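About Gerna

Gerna tests and documents small household goods for importers and retailers. Our work covers kitchen tools, storage containers, children's tableware and pretend-play sets. We do not manufacture or sell products, and we hold no stock for clients beyond the retention period stated in the test agreement.

The company was started by Li-hua Mok and Ľubica Kuruc, who had both worked in incoming inspection for a housewares distributor. It now operates from 2 sites. Drevmont handles mechanical testing and sample storage. Trurneo handles labeling review, client reporting and accounts.

What we test

Most orders fall under one of the following headings:

Handle and joint strength
Edge and point assessment
Surface wear and coating adhesion
Small parts and breakage
Label and instruction review

Standard orders are limited to 600 samples. Larger orders are split into lots, and each lot gets its own report number. Clients may combine up to 2 product types in a single order, provided that both use the same test plan.

Chemical analysis is subcontracted. The name of the outside laboratory appears on the first page of the report, and its findings are attached without edits.

How reports are prepared

Each report is written by the technician who ran the tests and checked by a second technician who did not. Raw readings are supplied as a table. A failed sample is listed with the load or cycle at which it failed – averages are given separately and never replace individual results.

Draft reports go to the client for correction of names, item numbers and addresses only. Results are not open to revision at the draft stage. A retest is treated as a new order.

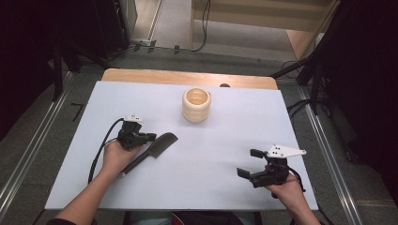

Staff

Su-chen Man manages the Drevmont site and approves all test plans. Pei-shan Tsai is responsible for calibration records. Ya-wen Lo runs the Trurneo office and is the first contact for new clients.

Sample storage

The sample room at Drevmont has 750 numbered bins. Tested samples are kept until the end of the retention period, then returned at the client's cost or scrapped. Return requests must be made in writing and must quote the report number. The sample room closes for inventory each February, and no returns are shipped during that month.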